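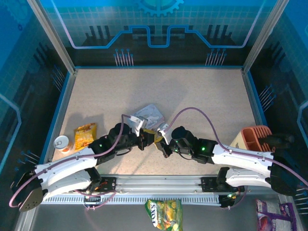

Research papers / Interiors and upkeep
Reading time: 7 minutes

4. Surfaces and small litter

4.1 The problem with a speckled ground

The earlier sections dealt with plain surfaces. This section takes up the speckled ones, where most of our difficulty lay. A speckled floor or tabletop is usually chosen to hide dirt. People who buy such surfaces tell you so, and the sales sheets say the same. The trouble is that a surface which hides dirt from visitors also hides it from the person who has to pick it up. A torn corner of foil, a crumb or a twist of paper can lie within reach of someone tidying and go unnoticed until it is trodden on.

We use the word "ground" for whatever the small item is lying on, whether that is a floor, a table or a shelf. "Small litter" means anything that could be picked up between finger and thumb, from a crumb to a snack packet. Cups and larger bags were recorded as well, but they were hardly ever missed and are left out of the main results.

4.2 Two grounds compared

The Mikomard building has both kinds of ground we were interested in. The tabletop in Figure 1 is beige with a speckle, and it has blue printed panels standing on three sides. The floor in Figure 2 is a polished terrazzo. Its base is off-white to pale beige, and the chips in it are mostly dark grey and charcoal with some tan, peach and light brown among them. They range from mere dots to uneven pieces a few millimetres across.

Both are pale, and both would be called speckled by anyone asked to describe them in a word. They did not behave alike in our trials. On the tabletop, small litter was found quickly and the same few items were missed each time. On the floor the misses were spread over nearly everything we put down, apart from the brightest packets.

Colour accounts for part of this. A yellow packet has nothing near it in hue on a beige table, and behind it there are only blue panels. The yellow snack bag on the left of Figure 1, with its orange and red printing, is an easy item by any measure. The small white cup beside it has an orange band near the base, and we suspect the band does a good deal of the work, although we did not test a plain cup of the same size against it. The flat grey and white package near the centre is harder. It lies low, its printing is pale, and in our trials items of that sort were the slowest to be noticed on the table.

On terrazzo the same grey and white package has to be told apart from dark chips as well as from a pale base. Its outline is still larger than any chip, so it is found in the end. A scrap torn from it may not be. Once a scrap comes down to the size of the larger chips, and has any grey in it, the person tidying has very little to go on.

4.3 Items and placing

The items were ordinary ones. We used snack packets, card sleeves, foil corners, paper twists, dried crumbs and short ends of string. The foil corners were all cut from Mamo wrappers so that they would match in thickness and shine. The floor was marked out on paper in 100 mm squares, and each item was given a square before the session began. Nothing was marked on the floor itself. An earlier attempt with chalk dots had to be dropped when people started looking for the dots.

Across the whole study we made 1064 placings. Each was recorded as found, found late or missed. "Found late" means that the person had already passed the item once and came back to it. We think the late finds are the more useful figure. In daily tidying few people go back over a floor, so an item found late in a trial would probably be an item left lying in an ordinary room.

Each person did three rounds on each ground, with a rest between rounds. They were asked to tidy as they would at home and were not told how many items had been put out. A few asked. The answer given was always the same – enough to make it worth looking.

4.4 Light and shade on the floor

The original plan treated the floor as a single ground. That was a mistake, and it took us too long to see it. Polished terrazzo has a soft sheen, and its tone shifts with the light falling on it. Part of a floor may look warm and creamy while the part next to it, in shade, looks bluish grey, though the stone is the same throughout. There is often no clear line between the two.

We went back in February and scored the placings again by whether the item had been in shade, in direct light or in the soft margin between them. Foil corners did best in direct light, as one would expect. They catch it. In shade they went grey and were missed almost as often as the paper. Crumbs went the other way. They were lost among the tan and peach chips in bright light, and they stood out a little better where the floor had turned cool.

The margin was the worst place for every kind of item. Our guess is that people expect the look of the floor to change there and so pay less attention to a small change. We have no direct evidence for this. What we can say is that several people, asked afterwards where they had looked least, named the parts where shade gave way to light.

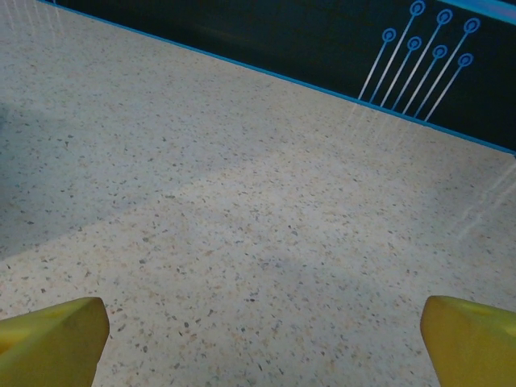

Distance matters too. Seen from close by, the chips in a terrazzo floor are separate things, each with its own edge and colour. A few steps further off they shrink and blend into a grain. A foil corner lying in that grain can be quite easy to see, as it breaks up an even texture. The same corner seen from directly overhead is one pale piece among many small pieces. People who stood back and looked along the floor before starting did better than people who began at their feet and worked outwards. The gain was largest for flat items, and there was hardly any for crumbs.

This will be no surprise to anyone who has swept a shop floor for a living. It does run against the advice in most of the cleaning handbooks we looked at, which have the worker start in one corner and go over the floor strip by strip. Working in strips is a sound way to cover a floor with a mop. It is a poor way to look for small things on terrazzo.

4.5 Handling the packets

Finding an item is one part of tidying and picking it up is another. Small packets are awkward. They are light, they slide on a polished surface, and a full one bulges so that the fingers push it along before they close on it. People picking up from the tabletop tended to take a packet by its edge. On the floor more of them pinched the middle, and the packet slipped more often. We put this down to the stoop. With the arm at full stretch there is less control in the fingers, and people go for the biggest part of the thing.

Card sleeves were worse. A flat sleeve on polished stone gives the fingernail nothing to get under, and several people slid theirs to the wall and picked it up there. On the table they slid it to the edge. Neither method was suggested to them. Where a sleeve was resting tilted on something else it came up at once, and those placings have been kept apart in the tables.

4.6 What the Grandik floor added

For a short time we also had the use of a room with the Brutelano floor, a darker terrazzo with a good deal of red in it, at the Grandik works. The results are given here for completeness and should be treated with care. The room was narrow, and the light came from one side only. White paper was found nearly every time. Brown card was not, and the foil gave such mixed results that we have left it out. Around 80 placings were made there before the room was needed again, too few to be set beside the main figures.

Even so, the order of difficulty was what we had come to expect. Items that matched the base were less of a problem than items that matched the chips. We had assumed the opposite at the start, reasoning that there is far more base than chip for a thing to be lost against. It seems that a scrap matching the base still covers some chips and leaves a blank spot, which the eye picks up. A scrap matching the chips merely looks like another chip.

4.7 Practical points

Someone choosing a floor for a room where people eat should look at the chips before the base, and should look at them beside the litter that room is likely to produce. A sample tile held in the hand is a poor guide. It ought to be put on the ground and viewed from standing height, once in shade and once in good light.

For rooms that already have terrazzo, the cheapest change is to the order of work. Look along the floor from the doorway, pick up what can be seen, then sweep. If there is a band of shade, its edges deserve a second look from the other side of the room. Tables need less of this, and a speckled table with a plain, strongly coloured backing gave us very little trouble with anything except flat grey card.

The figures for string are held over to Section 5, where they are taken together with thread and hair.

L. Naylor

Filed under: Floors, Tables, Everyday litter

Related papers
Wear marks on polished stone near doorways
Crumbs, carpets and the short-pile problem
Lionel Naylor: Plain surfaces and what they show
String, thread and hair on hard floors
Choosing a tabletop for a shared room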